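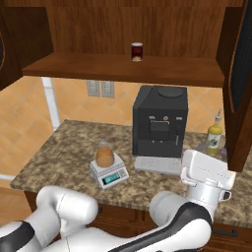 Rendered kitchen: small can on the open shelf, tiled backsplash below.

Denar Spring Reverb, Desktop Version
Manufacturer: Mestetham
Category: Effects / Reverb / Spring
Price: $395.00
Page updated January 4, 2024

Overview

The Denar is a mono spring reverb for studio and stage use. It accepts line-level or instrument-level signals and drives a 3-spring tank mounted inside the enclosure. The signal path is analog from input to output. There is no digital control, no preset memory and no USB port.

The circuit was designed by Jong-dae Myung and is based on the reverb section of the Sartori mixer, which Mestetham no longer makes. The recovery stage has been redrawn to lower the noise floor, and the drive stage has more available gain than the mixer did. At low settings the tank stays clean with most sources. At high settings the drive stage clips before the springs do, and the reverb tail becomes dense and uneven. Players who want feedback should read the section on the loop jack before turning anything up.

Controls

Input: sets the level into the drive stage. The lamp beside the knob turns red at the onset of clipping.
Drive: gain of the stage feeding the tank. Interacts with Input.
Low Cut: variable filter ahead of the springs. Turn clockwise to remove low end. Recommended for bass, drum machines and anything with a long sustained low note.
Tone: treble roll-off on the wet signal only.
Loop: amount of wet signal returned to the input. Fully counterclockwise is off.
Mix: dry to wet. Fully clockwise passes no dry signal.
Output: overall level.
Level switch (rear): instrument or line. Change this with the output turned down.

Connections

Input, 1/4-inch, unbalanced
Output, 1/4-inch, balanced or unbalanced
Loop insert, 1/4-inch TRS, tip send, ring return
Footswitch, 1/4-inch, latching, mutes the signal into the springs
Power, barrel connector, supply included

Using the loop jack

With nothing plugged in, the Loop knob feeds the wet signal straight back to the input. Inserting a TRS cable breaks this path so that another device can be placed inside it. Filters, fuzz pedals and short delays all work here. Gain in the inserted device adds to gain in the Denar, and the unit will self-oscillate at much lower Loop settings than it does alone.

Self-oscillation does not damage the tank. It can damage speakers and hearing. Place a limiter after the output when using the loop live.

Placement

The tank is suspended on rubber mounts, but it will still pick up vibration. Keep the unit off the top of bass cabinets and away from stage wedges. Power transformers in nearby equipment can induce hum. If hum is present with Input fully down, rotate the unit a quarter turn or move it farther from the source.

The enclosure may be struck by hand for percussive sounds. Dropping it is not covered under warranty.

Transport lock

Units ship with a foam block under the tank. Remove the bottom plate, take out the block, and refit the plate before first use. A unit with the block in place passes a dull, very short reverb and is often reported to us as faulty. Keep the block for shipping.

Specifications

Type: mono spring reverb
Springs: 3
Bypass: none (use Mix or the footswitch)
Knobs: metal shaft, set screw
Enclosure: folded steel, black powder coat
Rack mounting: optional ears, sold separately, occupies 2 rack spaces
Warranty: 2 years, parts and labor

In the box

Denar unit, power supply, printed manual, hex key for knobs. Footswitch not included.

Compatible accessories

Clarell footswitch, single, latching
Clarell TRS insert cable
Denar rack ears
Replacement tank, matched

User notes

Bo-ram Kang, live electronics: "I run a contact mic into the instrument setting with Low Cut at noon. Drive stays high. The footswitch mutes the send only, so the tail rings out after I step on it. I would have liked a second output."

Thérèse Marchand, mix engineer: "Used as a send on vocals for a live album. Quiet enough for that. The tone control is subtle and I left it open."

Availability

Built in batches of around 13. The current batch is sold out and the next one is due in April. Orders are filled in the order received, and cards are charged at shipment. Black is the only finish.

Service

Repairs and tank replacement are handled by Hedvig Lundgren at the Mestetham workshop. Write before sending a unit in, and include the serial number from the bottom plate. Schematics are available to owners on request.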